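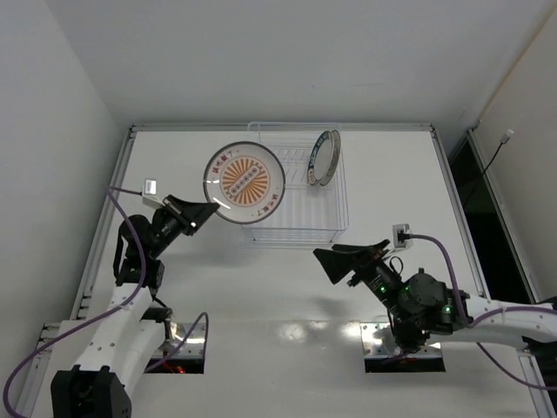 Tillness – progress report to the Stalbridge fund
8 Dec 2020

Hello Armelle,

You asked for something readable this time instead of the spreadsheet, so I've written it the way I'd tell you over a cup of tea. The spreadsheet still exists and Inès will send it over with the invoices.

The short version is that the game is playable from the title screen to the end of chapter 2, we're a bit behind on sound, and I'm much happier than I was in August!

When I last wrote, the marsh was the big worry. Players could walk out into it, get turned round in the fog and wander until they gave up and switched off. We'd tried a map, and we'd tried making the fog thinner, and both of them killed the mood completely. Chak-lun's answer was to give the ferryman a bell. He rings it when you've been away from the path too long, and it comes from the direction of the nearest landing stage, so you follow your ears home. It took him a weekend to rough out and a good deal longer to get right in stereo (it's rather hopeless on a laptop's own speakers, and we're adding a small ripple in the water for people who play with the sound off). I love it. The ferryman has ended up with a far bigger part than he had in the pitch I sent you, and Eugénie has written him a lovely grumpy set of lines about his knees.

Speaking of lines, the script for chapters 1 and 2 is locked. That's 240 separate bits of dialogue, counting the ones where the innkeeper just sighs. Chapter 3 is in second draft. Eugénie wants to cut the wedding and I want to keep it, so we've agreed to build the rest of the village first and see whether it feels missed.

Saving and loading gave us a horrid few weeks. If you saved while a door was opening, the door came back as solid wall and you were stuck in the pantry for good. I know you met this one yourself with the build we sent in the summer, and I'm sorry about that. It's fixed, and old saves will load, apart from any made inside the mill, because the mill has been rebuilt from the floor up. We put a little message in so that people with a mill save get dropped in the yard outside with all their belongings.

We ran the closed test in the autumn with 41 players, most of them from the Ukivent mailing list. The inventory got the most complaints – too many clicks to hand somebody a thing – and we've since changed it so you drag the item straight on to the person. The fishing got the most praise, which was a surprise to me as I nearly threw it out. A fair few people didn't notice you could talk to the heron. I don't mind that, though Chak-lun does, and he's been quietly making the heron bigger.

Money next. We're within budget overall. We've overspent on the music, where Dirceu Medeiros asked for real strings on the two main themes and I said yes, and underspent on travel, for reasons you'll guess. I'd like your permission to move what's left of the travel line into sound. The figures are on the second tab of Inès's sheet. Nothing else has shifted from what we agreed.

What's late: footsteps, weather and all the indoor sounds. Dirceu has been doing music and effects together and it was too much for one person, so McAlister have agreed to take on the effects from the new year. They've played the build and sent back a sensible list of questions, mostly about mud. I've allowed about 2 months for that work and haven't promised anything else that depends on it.

Next up for us is the village in chapter 3, then controller support, then a first go at the French translation, which Inès will check. I'd hoped to have a trailer by now and we haven't started one. I'd sooner wait until the new mill is lit properly, as it's going to be the first thing in it.

Could you let me know about the travel money before we break up for Christmas? The new build is on the usual link, same password. If you get as far as the lock-keeper, please don't give him the eel, it still crashes.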